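The Red One

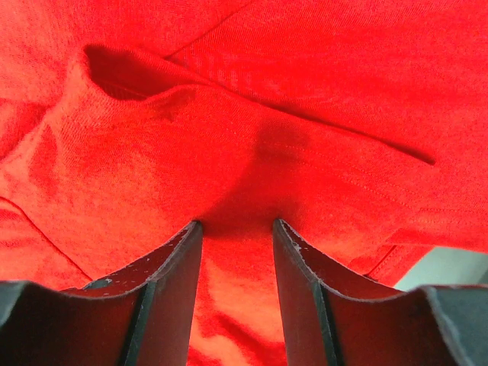
The red T-shirt, between the fingers.

The laundry in Lisorik Street had been open since before the tram, and the new folder had been in it since March. It was called the Miranda. The people who made it, a firm called Kidesine, had promised the owner that it would fold a basket of mixed cottons while she had her lunch, and she had believed them to the extent of buying a better sandwich.

I was the Saturday help. My job, before the Miranda, was folding. My job after the Miranda was standing next to it.

"Don't assist," said the owner. "If you assist, we'll never know."

So I stood with my hands behind my back like minor royalty at a cheese factory, and watched it take hold of a towel. It was good at towels. A towel has four corners and no opinions. The Miranda would pinch, lift, think, lay it down, think again and make a square you could have posted. It did flannels, too, and pillowcases, provided they weren't inside one another. The owner would look at the pile, then at me, and I would study the price list.

Then it came to the red T-shirt.

It belonged to a man from the flats who brought in one bag a fortnight and always paid in coins. The shirt was an alarming red, nearer to a tomato than a pillar box, and it had landed on the table in a heap with one fold tucked back over itself to make a sort of cave. The Miranda put its two black fingers into the cloth and stopped.

"It's thinking," said the owner.

"It's got a lot to think about."

"What would you do?"

"Find the shoulders."

"Well, don't tell it."

I don't believe it could have heard me. All the same I lowered my voice after that. The fingers closed on a pinch of red, rose the height of an egg cup and let go. The shirt came down in a different heap. The machine regarded the new heap with what I took to be professional interest and began again, this time on what was either a sleeve or the bottom. I leaned in. I had been folding shirts for 6 years and I couldn't have sworn to it either.

There were two dark spots on it as well, one bigger than the other. I pointed them out.

"Is that wet?" said the owner.

"Might be. Might be gravy."

"It's been washed."

"Gravy's been known to sit through a wash."

She rang the helpline. She had the number on a card by the till, under the one for the plumber. A pleasant voice in Zirari asked her whether the garment was a listed garment. She said it was a T-shirt. The voice agreed that T-shirts were listed, and asked whether it had been presented flat.

"If I had it flat," said the owner, "I'd be halfway to folded."

The voice said this was feedback and that it would be passed on. It also said that the Miranda learned from every attempt, and that shirts usually came right after 70 of them. The owner put the receiver down and ate her sandwich, which had egg in it, looking straight ahead.

By ten past two the shirt had been picked up and put down more often than most babies. A woman came in for her duvet and stayed to watch. She said her husband was the same, only he didn't have the lights.

At half past, the owner went out the back to see to a dryer. She was gone 2 minutes, perhaps on purpose. I looked at the machine. It had let go again, and was hovering. I found the shoulders, shook the thing once, turned in the sides, brought up the bottom and laid it on the pile with the spots underneath, where they could be somebody else's conversation.

The owner came back wiping her hands.

"It's done it," she said.

"Yes."

She looked at the shirt for some time. Then she took 10 pounds out of the till and put it in my coat pocket, and tipped another bag out on the table. It was all socks.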